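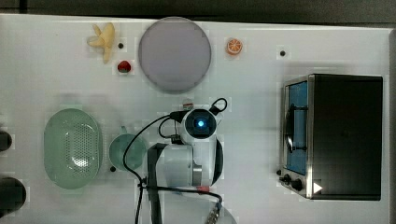
À quoi bon un vrai programme, demandait une étudiante en marge du polycopié précédent, puisque les enfants jouent à la cuisine avec n'importe quoi, y compris des cailloux ? La remarque est juste, et elle embarrasse tous les catalogues. Nous la gardons en tête pour la suite.

Module Jeu symbolique, Calville
Séance 4 : le coin cuisine et son matériel

1. Ce qu'on nous vend

Le catalogue Grava propose un assortiment de 100 pièces et promet « l'autonomie alimentaire ». Je ne sais pas ce que cela veut dire et le catalogue non plus. Le guide Zemley, plus prudent, parle d'imitation et de vocabulaire. Dans les deux cas, on cherche en vain une observation datée, avec un âge et une durée de jeu.

Pour travailler en classe, un petit ensemble suffit : une banane à la peau ouverte en lanières, une fraise, une rondelle d'orange, une grande assiette, une passoire, une tasse, un mini-four. Question de départ : que peut-on faire de chaque chose, hors de toute consigne ? La passoire contient, trie, se retourne. La rondelle d'orange se pose dans l'assiette, et ensuite ? On dira « dessert » ou « roue », selon l'enfant.

Méfiance aussi envers l'idée que la ressemblance aide toujours. Une fraise très réussie laisse peu de place : c'est une fraise. À l'inverse, un objet trop vague demande une entente préalable entre joueurs, et les plus petits n'y arrivent pas tous. Aucune des deux thèses ne m'a convaincu entièrement.

2. Les marques dans le coin cuisine 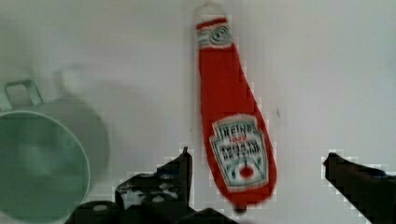 Temps de lecture : 6 min (788 mots avec les annexes)

Le flacon rouge Heinz se reconnaît avant d'être lu. L'étiquette blanche bordée de vert, la petite tomate, le bouchon blanc : un enfant qui ne sait pas lire peut dire « ketchup », et l'on conclut volontiers qu'il « entre dans l'écrit ». Prudence. Il a reconnu un emballage. Pour parler de lecture, il faudrait au moins qu'il retrouve le mot ailleurs, dans une autre couleur.

Faut-il pour autant bannir les marques ? La grille Stoica le recommande, sans argument. Elles font parler de la maison, des courses, du goût. Elles font aussi de la publicité, et l'équipe doit en décider ouvertement.

3. À préparer

Choisir un seul objet du coin cuisine et noter les usages observés, dans l'ordre, sans verbe d'intention (« il veut », « elle fait semblant de »).
Rédiger 400 mots au plus. Les tableaux à cocher ne seront pas acceptés.
Joindre une page de catalogue et y souligner chaque promesse invérifiable.

Annexes : grille Stoica, extrait du guide Zemley. La page Grava est à demander au secrétariat, la photocopie étant illisible.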